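# Kapitel 9: Wer spricht, wenn der Staat spricht? Amtliche Mitteilungen und ihr Weg in die Presse

Schlagen Sie morgens eine beliebige Regionalzeitung auf und suchen Sie die Meldung, die mit den Worten »wie die Stadtverwaltung mitteilte« beginnt. Sie werden keine Minute brauchen! Und dann lesen Sie weiter und versuchen zu sagen, wo die Mitteilung der Verwaltung aufhört und die Arbeit der Redaktion anfängt. An dieser Naht spielt das ganze Kapitel, und ich gestehe gern, dass es mein liebstes im Buch ist.

In Kapitel 8 ging es um den Leitartikel, also um Texte, die offen Stellung beziehen. Nun wenden wir uns einer viel leiseren Gattung zu. Die amtliche Mitteilung will nichts meinen, sie will melden. Sie nennt eine Behörde, einen Vorgang, einen Termin, vielleicht eine Rechtsgrundlage. Wer sie verfasst hat, steht selten darunter. Trotzdem trifft auch dieser unbekannte Mensch mit jedem Satz Entscheidungen: Heißt es »Umgestaltung« oder »Abriss«? Werden Bäume »entnommen« oder »gefällt«? Steht der Widerspruch der Anwohner im zweiten Absatz oder im vorletzten (oder gar nicht)?

## 9.1 Ein Fall zum Einstieg: die Brücke von Graltden

Im April beschloss der Rat der Kleinstadt Graltden, die alte Straßenbrücke für den Autoverkehr zu sperren. Die Pressestelle verschickte dazu eine Mitteilung von 109 Wörtern. Das »Prukporter Tageblatt«, das im benachbarten Prukport erscheint und Graltden mitversorgt, druckte sie am nächsten Tag fast unverändert, mit neuer Überschrift und ohne den letzten Satz. Der Wochenanzeiger aus Rullent nahm sich mehr Zeit und brachte einen eigenen Beitrag von 549 Wörtern, mit Stimmen aus dem Rat und einem Besuch an der Brücke.

Die Mitteilung begann so:

> Zur Stärkung des Fuß- und Radverkehrs wird die Brücke künftig dem nichtmotorisierten Verkehr vorbehalten. Der Rat folgte damit einer Empfehlung der Verwaltung.

Zwei Sätze, und was steckt da alles drin! Die Sperrung kommt als Wort überhaupt nicht vor. Der Zweck steht vor der Maßnahme. Das Passiv »wird vorbehalten« lässt offen, wer handelt, und erst der zweite Satz reicht den Rat nach, allerdings als jemanden, der »folgt«. Das Tageblatt titelte »Brücke wird Radlern vorbehalten«, der Anzeiger »Autos müssen ab Herbst außen herum«. Beide Zeilen sind sachlich richtig, und doch erwartet man hinter jeder einen anderen Artikel.

Lesen Sie beide Überschriften ruhig laut. Das klingt nach Grundschule, hilft aber wirklich, denn beim Vorlesen merkt man, auf welches Wort die Stimme fallen will.

## 9.2 Drei Begriffe, die Sie brauchen werden

**Verlautbarung.** So nennen wir jeden Text, mit dem sich eine öffentliche Stelle in eigener Sache an die Allgemeinheit wendet. Dazu gehören Pressemitteilungen, Aushänge, Amtsblätter und auch die Kurznachricht auf dem Kanal des Landratsamts.

**Übernahme.** Eine Redaktion gibt eine Verlautbarung ganz oder in wesentlichen Teilen wörtlich wieder. Ob sie das kenntlich macht, ist eine eigene Frage, der wir in Abschnitt 9.4 nachgehen.

**Rahmung.** Gemeint ist die Auswahl und Anordnung von Tatsachen, durch die ein Vorgang eine bestimmte Deutung nahelegt. Auch ein Text ohne ein einziges wertendes Adjektiv hat eine Rahmung.

Die Begriffe überschneiden sich, und das ist gewollt. Eine Übernahme trägt die Rahmung der Verlautbarung weiter, kann sie aber durch Überschrift, Platzierung oder Bildwahl kräftig verschieben. Wie stark, zeigen die Materialien M2 bis M5 am Ende des Kapitels.

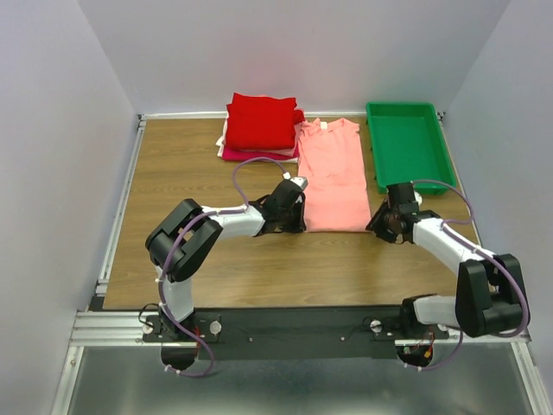 *Abb. 9.1: Lachsrosa Oberteil zwischen zwei Greifarmen, links daneben gefaltete Kleidungsstücke.*

## 9.3 So arbeiten Sie mit diesem Kapitel

Legen Sie sich ein Heft oder eine Datei an und sammeln Sie eine Woche lang Meldungen aus Ihrer eigenen Lokalzeitung, die auf eine Behörde zurückgehen. Die ursprüngliche Mitteilung finden Sie meist auf der Internetseite der Stadt oder des Kreises. Legen Sie beide Fassungen nebeneinander und markieren Sie

- wörtlich übernommene Stellen,
- Kürzungen,
- alles, was die Redaktion hinzugefügt hat.

Fangen Sie mit kurzen Texten an! Eine Straßensperrung eignet sich besser als ein Haushaltsplan. Für Gruppen empfiehlt sich das Planspiel »De Luca« im Anhang: Eine Hälfte schreibt als Pressestelle des Ortes De Luca über die Schließung eines Hallenbads, die andere macht daraus in einer Dreiviertelstunde eine Zeitungsmeldung. Tauschen Sie danach die Rollen, und heben Sie die ersten Fassungen auf, wir brauchen sie in Kapitel 10 wieder.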